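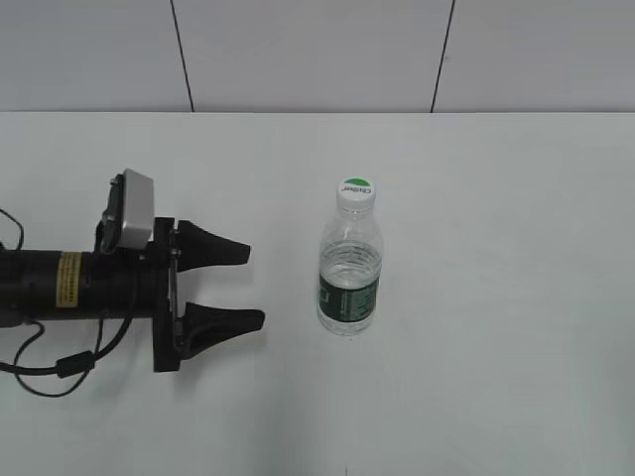
SECTION 4. TABLETOP: PLACEMENT, DAILY USE AND CARE

4.1 Scope

This section applies to the Wotby worktable with the white matte top, installed against a panel wall of the Dresero type or against a finished wall of equivalent flatness. Assembly of the underframe is covered in Section 3 and must be complete before any step below is carried out. The Drumex wall fittings are supplied in a separate carton with their own instruction sheet.

The standard top is 2000 mm long and 1000 mm deep. The working height, measured from the finished floor to the upper face of the top, is set at the factory to 835 mm. Tops in other sizes are placed and cared for in the same manner.

4.2 Positioning the table against the wall

1. Clear the floor along the wall and remove any skirting that projects beyond the face of the panels.
2. Bring the table to the wall with the rear edge parallel to the panel face. Two persons are required for this step. Lift the table; do not push it.
3. Leave a gap of 2 mm between the rear edge and the wall. Spacer strips are included in the hardware bag.
4. Check the position of the table relative to the vertical joints between panels. The joints should meet the rear edge squarely. A joint that appears to lean usually indicates that the table is out of level.
5. Place a level along the length of the top, then across its depth. Adjust the feet until both readings are true.
6. Tighten the lock nuts on all feet and check the level again.
7. Remove the spacer strips.

CAUTION: Do not fill the gap with sealant. The top expands and contracts with room temperature and must be free to move.

NOTE: Where the floor slopes toward the wall, begin with the rear feet. Front feet adjusted first will have to be adjusted again.

4.3 Inspecting the surface

The surface is inspected once after installation, and again whenever the table has been moved. Inspection is carried out in even, soft light. A single strong lamp placed low at one side will exaggerate minor differences in texture and should be used only to examine a mark that has already been found.

1. Wipe the surface with a dry microfiber cloth.
2. Stand at the front edge and look toward the wall, then repeat the inspection from each end.
3. Pass the flat of the hand over any area that looks uneven. A mark that can be felt is damage; record its location on the delivery form.
4. Look once more at close distance over the area where most work will be done.
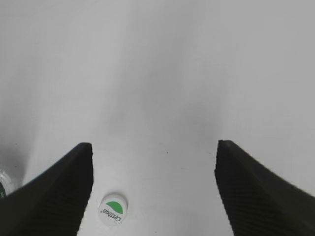 Figure 4-2. White surface at close distance.

Bands of light and shade on a white surface are not in themselves defects. They change when the lighting or the position of the viewer changes, and a stain does not. If doubt remains, turn off one light and look again before completing the form. Claims for surface damage must state where the mark lies, measured from the left end and from the front edge. Sketches are accepted.

4.4 Cleaning

1. Remove all small articles from the area to be cleaned.
2. Apply a mild dish detergent diluted in lukewarm water. Wring out the cloth before use.
3. Wipe in long strokes from the wall toward the front edge.
4. Wipe again with clean water.
5. Dry the surface at once, including the rear edge and the gap.

CAUTION: Scouring powder, steel wool and solvent-based polish will leave permanent glossy patches. Such patches are excluded from the Foley surface warranty.

Ink and food color should be treated within the hour. Lay a damp cloth over the mark, wait ten minutes, and proceed as above. Repeat the treatment if the mark grows lighter. If it does not, stop and contact the supplier — continued rubbing does more harm than the stain.
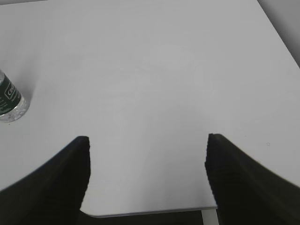
Routine care depends chiefly on keeping the rear edge as clean as the middle of the top. Crumbs and dust collect there and are easily missed from a seated position. A top in good order looks as it does in Figure 4-3, smooth and unmarked across most of its area, with only faint differences in shade at the center and a slightly darker tone toward the corners. The line along the wall should be examined in the same way. Where dust has gathered in the gap, draw it out with a soft brush, and do not use compressed air.

4.5 Bottles, cups and other containers

Containers may be kept on the top during use, subject to the following.

1. Stand bottles upright, with the cap fully closed when not in use.
2. Keep containers away from the rear edge. Liquid that enters the gap cannot be wiped up without moving the table.
3. Take hold of a lightweight plastic bottle at the middle of its height and lift it straight up. Do not slide it.
4. Place hot cups and pans on a mat.
5. Wipe up rings of moisture before they dry.

NOTE: Glass containers with an unglazed or rough base must stand on a felt pad.

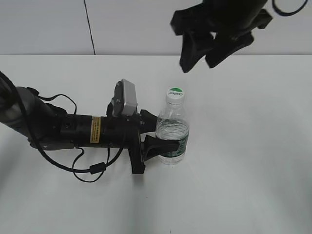
One customer wrote in September that the instruction against sliding seemed excessive for a plain water bottle, having slid bottles across the same table every working day without leaving a scratch. The observation is accepted as regards smooth plastic on a clean surface. The instruction is retained for all containers, as grit trapped under the base will mark the finish regardless of the material above it.

4.6 Moving the table

Clear the top completely, loosen the Drumex fittings, and lift the table away from the wall in a straight line. After the move, repeat 4.2 from step 2, followed by the inspection in 4.3. Spacer strips that have been lost or crushed may be reordered with the hardware bag.

Section 4 revised December 18, 2022. Replaces all earlier loose sheets on surface care.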